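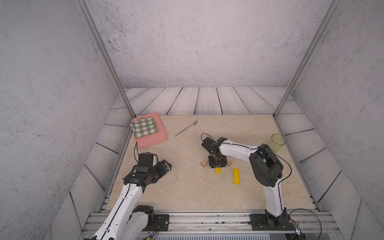

Lucero Chávez writes that the color-coded boards in her building are washed every night and still smell of onion by Friday, and asks whether the residence office should replace them or change the way they are cleaned. In most cases a change in cleaning is enough. The procedure below applies to all shared kitchens in Gulluleck House, Taipe House and Solberg Hall, which together serve some 2,000 residents.

Cleaning and Sanitizing Cutting Boards in Shared Kitchens

Scope

This page covers plastic and wooden cutting boards supplied by the residence office. Personal boards may be cleaned the same way, but the office does not store or replace them. Glass boards are not permitted in shared kitchens.

What You Will Need

Dish soap
A stiff brush kept for boards only
Unscented household bleach
A one-gallon container marked "sanitizer"
A clean, dry dish towel
Baking soda
Food-grade mineral oil (wooden boards only)

Supplies are kept in the cabinet under the sink. Bleach is issued from Room 406 and must be returned there after use.

Daily Washing

1. Scrape food scraps into the trash or the compost bin. Do not rinse scraps into the sink.

2. Wash the board in hot water with dish soap. Scrub along the knife marks first, then across them. Wash both sides and the edges, including the handle opening if there is one.

3. Rinse under running water until no suds remain.

4. Stand the board on its edge in the drying rack. Boards laid flat hold water underneath and will pick up odors.

A board used for raw meat, poultry or fish must be washed and sanitized before it is used for anything else. Wash the knife and the counter at the same time.

Plastic boards may be washed in the dishwasher if they are marked as dishwasher safe. Place them on the lower rack, away from the spray arm. Wooden boards must never go in the dishwasher or be left to soak.

Sanitizing

1. Wash and rinse the board as described above. Sanitizer does not work well on a greasy or dirty surface.

2. Add one tablespoon of unscented bleach to one gallon of cool water in the marked container. Never mix bleach with vinegar, ammonia or any other cleaner.

3. Pour the solution over the board so that the whole surface is wet. Leave it for several minutes.

4. Rinse with clean water and stand the board to air-dry, or pat it dry with a clean towel.

5. Pour out any solution that is left. Mix a fresh batch each time.

Open a window or turn on the hood fan while bleach is in use. Gloves are available on request.

Removing Odors

Onion, garlic and fish odors stay in the cuts of a board after ordinary washing. Mix baking soda with enough water to form a thick paste. Rub it into both sides, wait ten minutes, scrub with the brush and rinse well. Repeat once if needed. If a smell is still present after the second treatment, check the surface for deep cuts.

Lemon juice may also be used on plastic or wood, provided that the board is fully rinsed afterward and no bleach is applied on the same occasion.

Oiling Wooden Boards

Wooden boards are oiled every month. The board must be fully dry, so wash it the evening before. Spread a thin coat of mineral oil with a paper towel, following the grain. Leave it overnight and wipe off the excess in the morning. Olive oil and vegetable oil turn rancid and must not be used.

Storage

Store boards upright in the slotted rack, with a gap between them. Boards longer than 12 inches go in the end slots. Do not store a board behind the stove, on top of the refrigerator or under a stack of pans. Damp towels should be hung up separately and changed daily.

When to Replace a Board

Report a board for replacement if it has any of the following:

Deep grooves that cannot be scrubbed clean
Cracks or splits
Warping that makes it rock on the counter
Melted or scorched areas
An odor that remains after two treatments

Place the board in the Nonel bin beside the recycling station and fill out a kitchen supply slip. Replacement normally takes seven days. Kitchens that need a board sooner may borrow one from Room 406 during desk hours. All wooden boards are inspected each August before the halls reopen, and those left out of the rack at that time are discarded.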